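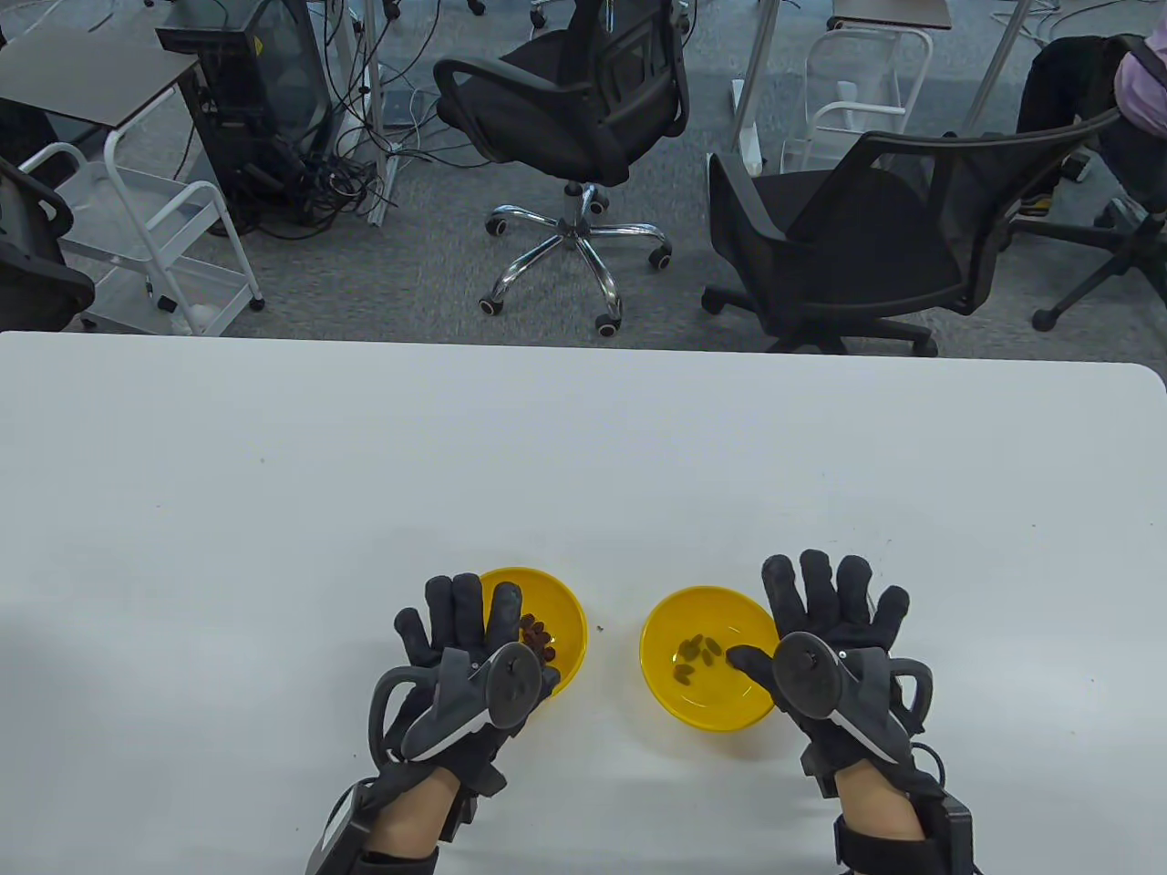 Open Day at the Harnton Laboratory

The Skuvance program opened its manipulation laboratory at Harnton to visitors on 9 July 2022. The event was arranged for partner organizations, teaching staff and members of the public who had registered in advance, and 29 guests attended across two sessions.

Guests were received by Emilian Voicu, head of the program, who outlined the work planned for the coming year. The main demonstration concerned fine hand movement. An operator wearing gloves and tracking controllers works at a table with two yellow bowls and a small number of beans, and the recorded motion is later used to train robot hands. The laboratory's collection now stands at 1716 recordings of tabletop tasks of this type.
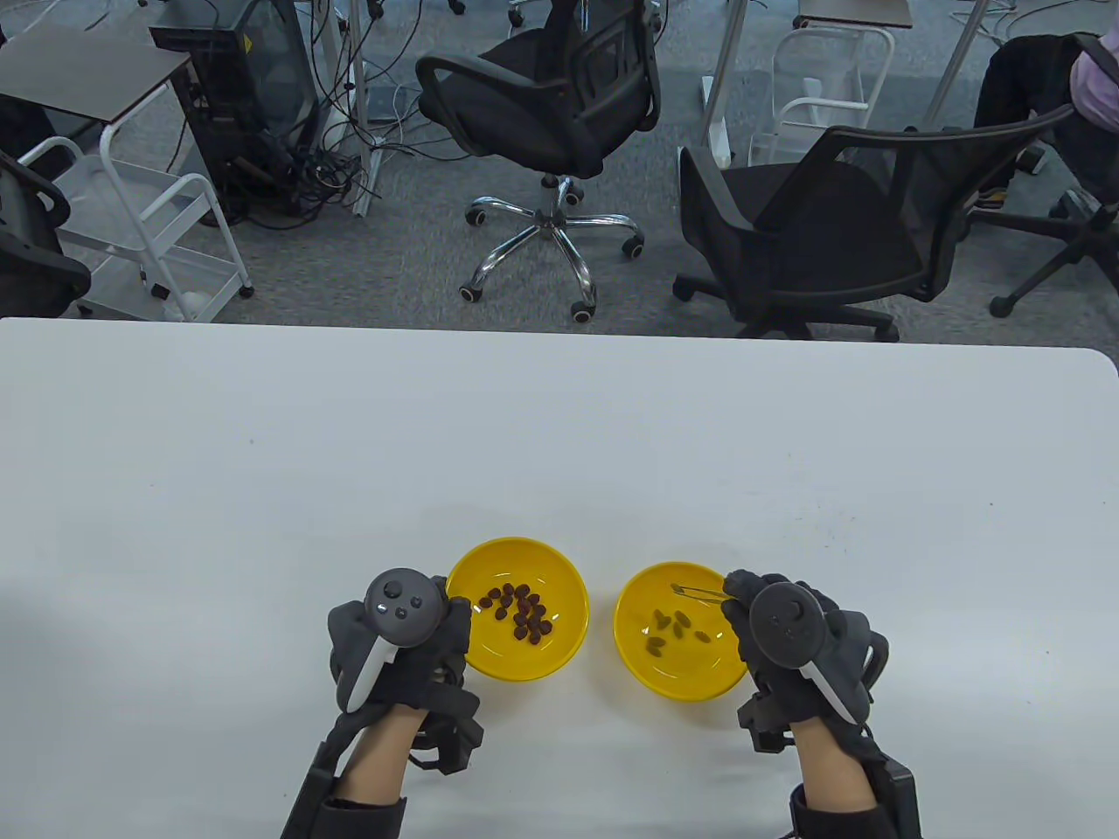 Photo: Skuvance / Harnton Laboratory

Tweezers are part of the bean exercise. Gheorghița Vasiliu, who leads the recording team, told guests that small objects held with a tool remain among the harder cases for the group – the fingers move very little, and slight errors in tracking matter a great deal. Questions from the floor dealt mainly with operator fatigue and with how glove sizes are handled. Dr. Vasiliu noted that sessions are kept short and that operators change tasks between them.

The second part of the program was given over to the Kandasamy Room, where staff presented Skallex, the software used at Harnton to sort and label recordings. Version 3 entered service this spring. Guests from partner organizations were able to review a labeled recording with a member of staff and to comment on the labeling guide. Written comments will be taken into account when the guide is next revised.

The laboratory thanks all who attended. Slides from both talks may be requested from the program office. Schools wishing to arrange a group visit during the fall term should write to the same office by the end of July, stating the number of students and any access needs.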